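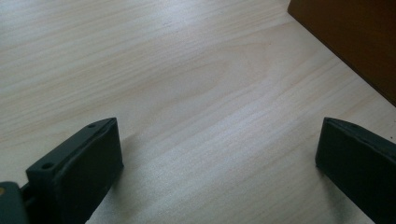 明るい色の木目の天板

Druna 設定スナップショット集 README

概要

Druna は、ネットワーク機器の設定ファイルを匿名化してまとめたデータセットです。小規模から中規模の拠点で使われるスイッチ、ルーター、IP電話用ゲートウェイの設定を対象にしています。設定の差分検出、構文チェッカーの試験、監視ルールの回帰テストに使うことを想定して作りました。

収録しているのは設定ファイルと、それに対応するメタデータだけです。通信の中身、通話記録、認証ログは含みません。

最終更新:2020年3月5日

収録内容

設定ファイルは2,000件弱あります。元になった拠点は45か所で、拠点ごとにディレクトリを分けています。機器の種別は次の6つです。

アクセススイッチ
コアスイッチ
境界ルーター
無線コントローラー
ファイアウォール
音声ゲートウェイ

音声ゲートウェイは件数が少なく、拠点によっては一つもありません。種別ごとの比率を揃える処理はしていないので、学習や評価に使う場合は利用者側で調整してください。

ディレクトリ構成

configs/ 匿名化済みの設定ファイル。拠点ID、機器IDの順に階層が分かれます。
meta/ 拠点と機器のメタデータ(CSV)。
diffs/ 同じ機器の前後二世代の差分。unified形式です。
tools/ 検証用スクリプト。
CHANGES 変更履歴。

ファイル名は「機器ID_世代番号.cfg」です。世代番号は取得順の連番で、日時とは対応していません。

メタデータの項目

site_id 拠点のID。文字列。
device_id 機器のID。拠点をまたいで重複しません。
role 機器の種別。上の六種のいずれか。
generation 世代番号。整数。
line_count 設定ファイルの行数。空行とコメント行を含みます。
vlan_count 定義されているVLANの数。音声ゲートウェイでは空欄です。
has_error 検証スクリプトが構文上の問題を見つけた場合は1、それ以外は0。

文字コードはすべてUTF-8、改行はLFです。元の設定にShift_JISのコメントが入っていたものは変換済みですが、変換できなかった文字は「?」になっています。該当するファイルの一覧は meta/encoding_notes.csv にあります。

収集方法

設定は、保守会社 Brilska が管理する拠点と、Flormont の社内網から集めました。どちらも夜間のバックアップ処理で取得したものの複製です。機器に新しくログインして取得したものはありません。前の世代と内容がまったく同じファイルは、取り込みの段階で除いています。

Flormont の分は8月に機器の入れ替えがあり、その前後で機器IDが引き継がれていません。同じ役割の機器でも別のIDになっているので、長期の変化を追う場合は meta/replacement.csv を併せて参照してください。

匿名化

匿名化には Usmani というスクリプトを使いました。tools/ には入れていません。処理の内容は次のとおりです。

IPv4およびIPv6アドレスは、プレフィックスの包含関係を保ったまま別のアドレスに置き換えています。プライベートアドレスはプライベートアドレスの範囲内で置換します。
ホスト名、ドメイン名、説明文(description)の固有名詞は、連番の文字列に置き換えています。
パスワード、共有鍵、SNMPコミュニティ名、証明書の本体は、固定の文字列 REMOVED にしています。ハッシュ化済みのものも同じ扱いです。
電話番号と内線番号は桁数だけを保っています。ダイヤルプランの先頭一致の関係は崩れています。

コメント行は人の目で確認しました。判断に迷った行は行ごと削除し、行番号がずれないように空行を残しています。line_count が大きいのに中身の少ないファイルがあるのはこのためです。

使い方

展開したあと、最初に検証を実行してください。

cd druna
python3 tools/verify.py --root .

件数とチェックサムが一致すれば「OK」とだけ表示されます。一致しない場合は、該当するファイルのパスが一行ずつ出ます。Python 3.6以降で動作し、追加のライブラリは不要です。

特定の種別だけを取り出すときは次のようにします。

python3 tools/select.py --role core --out ./core_only

出力先に同名のファイルがあると上書きせずに終了します。上書きしたい場合は --force を付けてください。

評価用の分割

拠点単位で分けています。40拠点が train、残りが test です。同じ拠点の設定は書き方がよく似ているため、ファイル単位で無作為に分けると結果が良く出すぎます。独自に分割する場合も拠点をまたがないようにしてください。割り当ては meta/split.csv にあります。

既知の問題

一部のファイアウォール設定で、アドレスグループの名前が置換後に重複しています。構文としては読めますが、参照先が一意に決まりません。次の版で直す予定です。

無線コントローラーの設定には、途中で切れているものがあります。バックアップ時のタイムアウトによるもので、has_error は1になっています。除外せずにそのまま収録しました。

diffs/ の差分は匿名化後のファイルから作っています。元の設定で変わった箇所が置換で同じ文字列になり、差分に現れないことがあります。

利用条件

研究および社内検証の目的であれば、連絡なしで利用できます。再配布する場合は、この README と CHANGES を同梱してください。匿名化を解く試み、および元の拠点を特定する試みは禁止します。

設定をそのまま実機に投入しないでください。アクセス制御リストの一部は匿名化の影響で意味が変わっています。

誤りの報告

報告は課題管理のページで受け付けています。機器IDと世代番号、該当する行番号を書いてください。秘匿すべき情報が残っているのを見つけた場合は、公開の課題には内容を書かず、「要連絡」という件名だけで登録してください。こちらから非公開の連絡先を案内します。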